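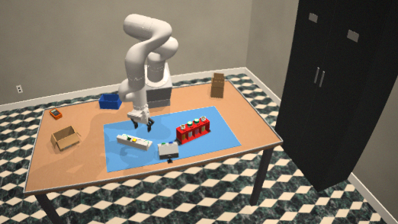

Simulation benchmark for laboratory bench tasks enters second phase

The Pranus laboratory automation program has completed the first phase of its simulation benchmark and will begin physical trials at the Wendau facility in December. The program examines whether a manipulation policy trained entirely in a rendered workspace can be transferred to a real bench without further demonstrations.

The benchmark consists of 8 tasks of increasing difficulty. The simplest requires the arm to move a single item to a marked position on the mat. The most difficult requires it to lift a capped item from a rack, place it on a second piece of equipment and return it to its original compartment. All tasks share one room model, one table and one arm with a two-fingered gripper. The rack, the blocks of equipment and the surrounding boxes and bins are repositioned at the start of each episode according to a fixed sampling procedure.

Objects that play no part in the task are retained in every episode. Earlier work by the group had used a bare tabletop, and policies trained under those conditions performed poorly once ordinary items were introduced near the working area. In the present study, two training sets of 1,000 episodes each were generated, one with a cleared table and one with boxes, a bin and a handheld device placed outside the mat. Both policies were then evaluated over 100 unseen layouts per task.

The policy trained with surrounding objects achieved the higher completion rate on every task except the simplest, where the two were indistinguishable. The difference was greatest in tasks involving the rack. When the rack stood at an angle to the table edge, the policy trained on the cleared table frequently approached along the wrong axis and made contact with a neighbouring cap before closing its fingers. The second policy made this error less often, although it was slower to begin its descent.

The authors advise caution in interpreting these findings. Contact between the fingers and the caps is modelled with a single friction value, and the caps themselves are treated as rigid. Liquids are not simulated. Lighting was varied in direction and intensity, but the colour of the mat was held constant throughout, and the sensitivity of either policy to a different work surface has not been measured.

The second phase will repeat 3 of the tasks on physical equipment. Calibration of the arm and table is being carried out by Dağdelen, which also supplied the geometry for the rendered workspace. Completion will be judged by the same criteria used in simulation, and episodes halted by the safety controller will be recorded as failures.

Member laboratories may request the task definitions and layout files through the Travby data portal. Requests should state the simulator version in use and whether the laboratory intends to submit its own policy for evaluation. Submissions for the physical trials will be accepted until 5 p.m. on the final Friday before the trials begin.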